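4. 配信端末で見逃し視聴を設定する（バラエティ番組・リアリティ番組）

この章では、Oteo端末にBeaulieuチャンネルの番組を登録し、見逃し配信と出演者通知を使えるようにするまでを扱います。販売ページには「推しの出演を一度も逃さない」とありますが、そこまでの機能ではありません。期待値を下げてから始めてください。

4.1 番組を登録する

1. リモコンのホームボタンを押し、「番組をさがす」を開きます。
2. 検索欄に番組コード3511を入力します。番組名でも検索できますが、再放送や総集編が先に並び、本編にたどり着くまでに手間がかかります。
3. 本編の行を選び、「シリーズ登録」を押します。
4. 登録済みの印がついたら、いったんホームに戻り、もう一度開いて印が残っているか確かめます。

注意：登録できるのは100番組までです。上限を超えると古いものから削除されますが、警告は出ません。

4.2 出演者通知を設定する

1. 「設定」→「通知」→「出演者」の順に進みます。
2. 俳優名またはタレント名を入力し、候補から選びます。
3. 通知の対象を「本編」だけにします。初期設定の「すべて」では、番宣、過去映像、名前が字幕に出ただけの回まで通知が届きます。

メーカーのHastedineは通知の精度を「高い」と説明していますが、どう測ったのかは書かれていません。ゲスト出演は当日まで番組表に載らないことも多く、その場合、通知は放送後になります。確実に見たい回は、番組の公式告知を自分で確認してください。

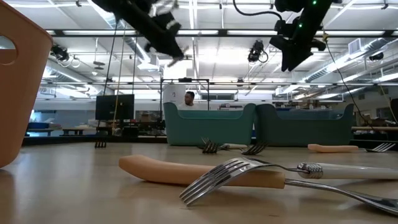
白い柄のフォークとプラスチック容器

4.3 見逃し配信の期限を確認する

1. 登録した番組の詳細画面を開きます。
2. 「配信終了」の欄を見ます。空欄のときは無期限ではなく、期限が未登録という意味です。
3. 残しておきたい回は「保存」を押します。

注記：「4000本以上が見放題」という表示には、数分の予告編も含まれています。1時間の本編を目当てに契約するなら、先に一覧を絞り込んで本数を見ておくことをすすめます。

注意：保存した回も、権利の都合で再生できなくなる場合があります。スペシャル回で起こりやすく、12月の特番はとくに当てになりません。

4.4 通知が届かないとき

・時刻設定が自動になっているか確認します。手動のままだと、23時以降の番組が翌日扱いになることがあります。
・Drirkhamアプリと連携している場合は、アプリ側の通知も有効にします。片方だけでは届きません。
・改善しなければ出演者をいったん削除し、登録し直します。サポート窓口でも最初に同じことを案内されます。

「おすすめ出演者」は、初期設定ではオンです。視聴履歴をもとに選ぶとされていますが、見たことのない番組の宣伝が並ぶ場合もあります。不要なら「設定」→「ホーム画面」でオフにしてください。端末の更新後にオンへ戻ることがあるため、更新のたびにこの項目を見直します。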